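Homework on a Yellow Bedspread

By the third week of the spring term, the students in Kamrul Majumder's robotics elective had stopped bringing laptops to the front of the room and started bringing laundry. The class meets on Tuesday and Thursday afternoons at Fluker, a public high school with one workshop and a long waiting list for it. Majumder has taught there since the workshop opened. This year he asked for a unit on cloth.

The assignment sheet fits on one side of paper. Students work in teams of 3, take a hand-held gripper home, and record themselves handling fabric on whatever surface they have. A bed will do. So will a couch. The recordings go into a shared set the class calls Skunow, after a misspelled folder name that stuck.

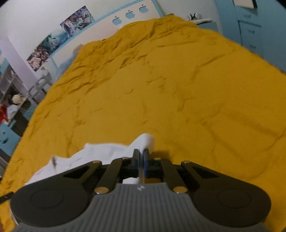 Cloth is hard for a machine in ways a block or a cup is not. A cup has the same shape every time it is picked up. A shirt does not, and the shape changes again as soon as a finger touches it. Majumder spends most of the first lesson on this, with a dish towel and a ruler. He drops the towel on the desk, asks a student to draw its outline, then picks it up and drops it again.

"They understand it by the second drop," he said. "After that I can talk about where to grab."

Where to grab takes up most of the unit. The students learn to look for a fold that stands up from the surface, because two narrow fingertips can close on a ridge more easily than on a flat sheet. When there is no ridge they have to make one, bringing the fingers down open, pressing lightly and closing. Pressing too hard picks up the bedding as well. The class word for this is a double, and doubles are marked in the log and kept.

The log is a spreadsheet with a row for each attempt. The students fill in the type of cloth, the color of what is under it and whether the grip held. White on a strong color is where most teams begin. White on white comes later, and the early results there were poor enough that Majumder added an extra week.

By the start of May the class had logged 2,556 attempts, of which 67 were thrown out for missing notes. One team, Ollo, did more than its share. They also wrote the page of advice that is now handed out with the tool: move slowly, keep the cloth in view, let go completely before starting again, and don't smooth the bed between tries.

That last point caused an argument. Some students felt a made bed gave cleaner results. Ollo's view was that a program trained only on made beds would be no use in most bedrooms, and the class voted to leave the wrinkles in. 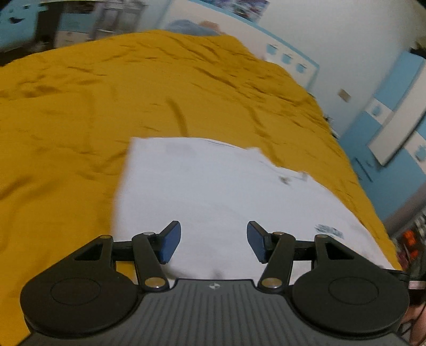

What comes next

The recordings will be used to train a small model that runs on the workshop's arm, a bench unit the students named Haque. Its first job is modest. It has to pick up one cloth from a table and put it down 2 feet away. The class will show it to parents on 19th May, with a student standing by the stop button.

Folding will wait until December, when next year's group takes over the log. Majumder has told them to expect more doubles.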